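Trurkar Publishes Setup and Maintenance Procedure for Its Flirudo Road-Survey Unit

WINONOW, July. Trurkar has released the full setup, calibration and maintenance procedure for Flirudo, the automated unit that logs road edges, posts and signs from a moving passenger car. The procedure replaces the quick-start sheet shipped with earlier units and applies to all hardware now in service.

Flirudo consists of a forward camera, a processing box and a power module. The camera looks out through the windshield. The processing box sits under the passenger seat and draws from the vehicle's 12-volt outlet through a fused lead. No part of the unit connects to the steering, brakes or throttle.

Setup begins with the camera bracket. The clamp screws are tightened in 2 passes, and pitch is set against a level target before the lens is locked. The operator then drives a straight residential street at constant speed while the software solves for the vanishing point. If the solution drifts by more than 3 pixels between runs, the bracket is reseated and the drive repeated.

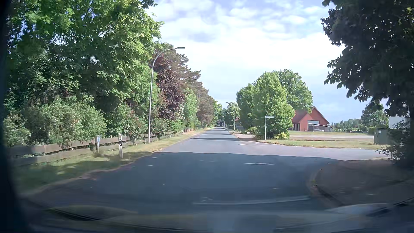
Straight residential street with shadow across the near pavement.

Exposure is set on the same drive. Shadow edges that cross the full width of the lane are the most common source of false detections, so the gain limit is fixed by hand and written to the unit's configuration file. Automatic gain stays off until the limit has been checked on a second street.

A curved section follows. The software compares the painted edge with the roadside posts and adjusts the yaw offset. Interior reflections on the glass are masked in this step. The mask is drawn once per vehicle and has to be redrawn after any windshield replacement or change to the dashboard covering.

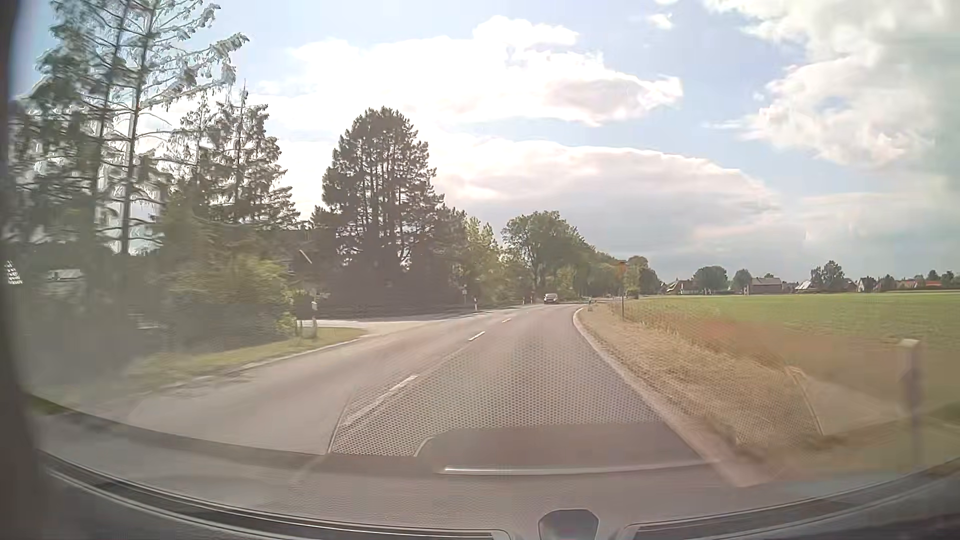

Sung, whose comments are included with the release, would have preferred a shorter interval for redrawing the mask, arguing that "a sun angle in October is a different problem from a sun angle in July, and the mask only knows the one it was drawn under." Trurkar has kept the interval unchanged and added a seasonal check to the maintenance table.

Routine maintenance falls due every 4000 miles. It covers the lens, the inner face of the windshield, bracket torque, the fan filter in the processing box and the condition of the fused lead. Storage is tested with a full write and read. A unit that fails the read test is taken out of service and its drive replaced before any further logging.

The procedure runs to 26 pages and includes wiring diagrams, torque values and a blank service log. It is available to registered operators through the Trurkar support desk in Winonow. Units already calibrated under the quick-start sheet should be recalibrated at their next scheduled service.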